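Chapter 13
Drawers and How They Run

A drawer is a box that slides inside another box. Most of the trouble people have with drawers comes from forgetting that both boxes move. Timber swells and shrinks across the grain with the humidity, and a drawer fitted snugly in a dry November workshop may bind by the following summer.

This chapter covers the small single-drawer case, the first full project in the Widton course. You will cut the parts, fit the runners, mount the handle and finish the case. The drawer itself is usually left bare on the inside and along the sides — oil or varnish on a running surface can turn tacky and make it stick.

Read Section 13.1 before you mark out any stock. Allow 40 minutes for the fitting exercise.
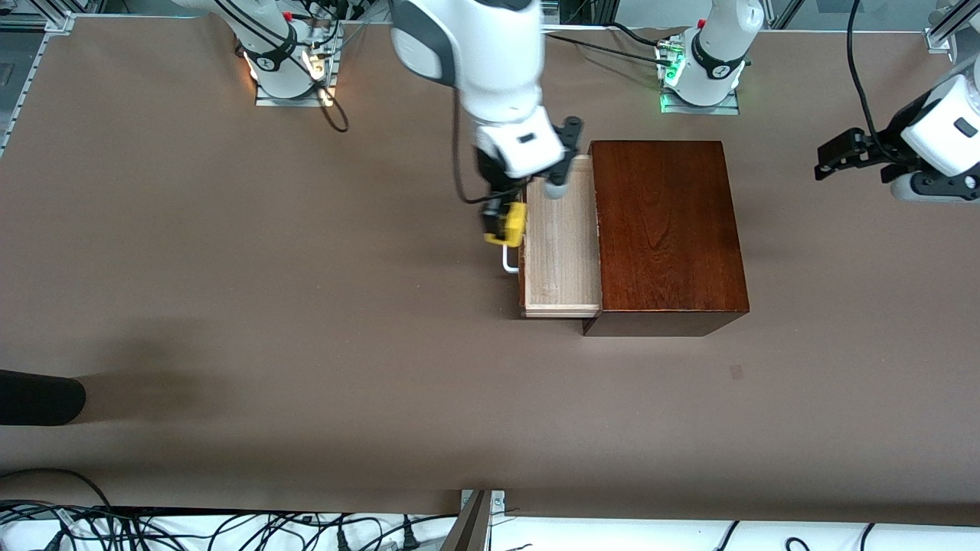
Figure 13.1 A small case with a dark reddish-brown finish, its unfinished wooden drawer pulled out. The handle is a white metal U shape.

13.1 Clearance

Measure the opening at both ends, front and back, and work to the smaller figure. Plane the drawer sides a little at a time and test the fit after each pass.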